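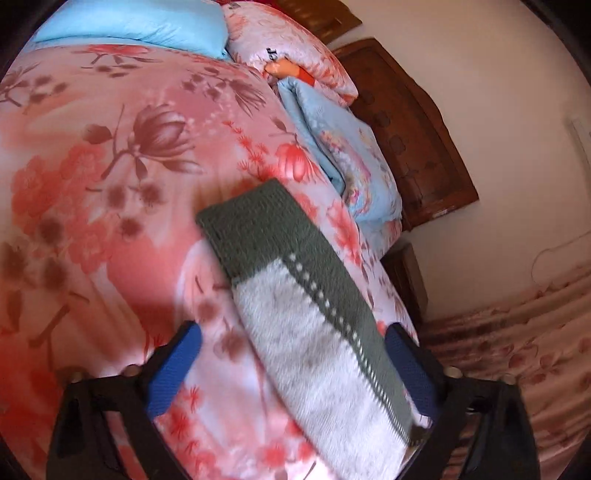
Figure 1. Folded knitted cloth with a ribbed green band and a line of eyelets along the border.

Textiles and Household Care, Unit 2
Knitted Fabrics: Structure, Behavior and Care
Instructor: Marites Magbanua

1. Structure

A woven fabric is made from two sets of yarn crossing at right angles. A knitted fabric is made from loops, each drawn through the one before it. The loops can open and close, so a knit stretches under light tension and recovers when the tension is released. A vertical column of loops is called a wale and a horizontal row is called a course. Students are expected to use both terms correctly in written work.

2. Common stitches

Plain knit (also called jersey) shows small V shapes on the face and curved bars on the back. It tends to curl at the cut edges. Rib alternates knit and purl wales. It lies flat, has strong crosswise stretch, and is often used for cuffs, bands and hems. Eyelets are small planned openings, usually formed by a yarn over paired with a decrease so that the stitch count is unchanged.

3. Surface change in use

Short fibers work their way to the surface through rubbing and give the fabric a fuzzy appearance. Where these fibers tangle, they form pills. Loosely twisted yarns are more likely to pill than tightly twisted ones. Pills should be removed with a fabric comb while the article lies flat. Pulling them by hand may draw out further fiber.

4. Washing and storage

Follow the care label in every case. Where hand washing is specified, use cool water and a mild detergent, press the water out without wringing, and dry the article flat. Heavy knits should be stored folded. Hanging places the full weight of the fabric on a few loops and may cause lasting distortion at the shoulders.

5. Assignment

Prepare a swatch 29 stitches wide with a rib border at both ends. Measure its width before and after one hand wash and record both figures on the laboratory sheet. Submit the swatch and sheet to Lawal Garba in the Evangelista Room. The assignment carries 80 points.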